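Section 6. Running the Hand-Held Gripper at an Open Day

Read Section 4 (Charging and Storage) before you start. The steps below cover the cloth station only. Revised 08/10/2021 by Leonie Wegener, Trenstead site.

6.1 Before visitors arrive

1. Set the station against a wall, in a corner if the room has one. Visitors should be able to stand on no more than 2 sides.
2. Wipe down the work surface. Crumbs and grit stick to the finger pads.
3. Check each pivot on the Nimri gripper. The arms should swing freely when you move them by hand. If one is stiff, use the spare unit and put a tag on the first.
4. Start Toda on the station laptop and wait for the status line to turn green.
5. Open a new session and type the name of the person running the station. Do not reuse the November practice session.

Note: A full memory card holds roughly 900 short recordings. Put in an empty card at the start of the day.

6.2 Showing the task

1. Hold the gripper with the fingers pointing away from you and press Record.
2. Lower the open fingers over the cloth until the pads press lightly into it.
3. Close the fingers slowly. A fold should gather between the pads.
4. Lift, move the cloth to its new place, and open the fingers.
5. Press Record again to stop. Keep each recording under 30 seconds.

Caution: Keep fingertips, sleeves and lanyards away from the arms while they close. The pinch point is between the arms and the center plate, well behind the pads.

6.3 Letting visitors try

Hand over the gripper with the fingers open. Stand on the visitor's left, where you can reach the stop button. Children need an adult beside them — no exceptions, even when the line is long.

Most first-timers press too hard. Ask them to ease off until the cloth moves freely under the pads, then close again. If the cloth slips out, let them have another go before you step in.

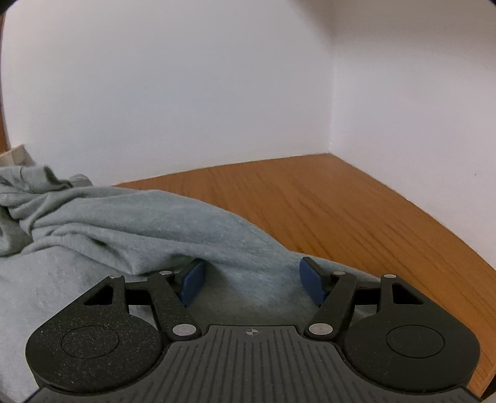
CLOTH HANDLING: GRIP AND FOLDS

The pads are the two dark blue blocks at the tips of the arms. They do not need to lie flat against the table. Aim for a shallow fold between them, and expect some cloth to drape over the top of a pad.

Note: Pads are rated by Usis for 2,000 closings. Write the day's total in the station log when you shut down.

For pad changes during the day, ask Timo Kuhlmann or Pin-yu Tai at the parts desk.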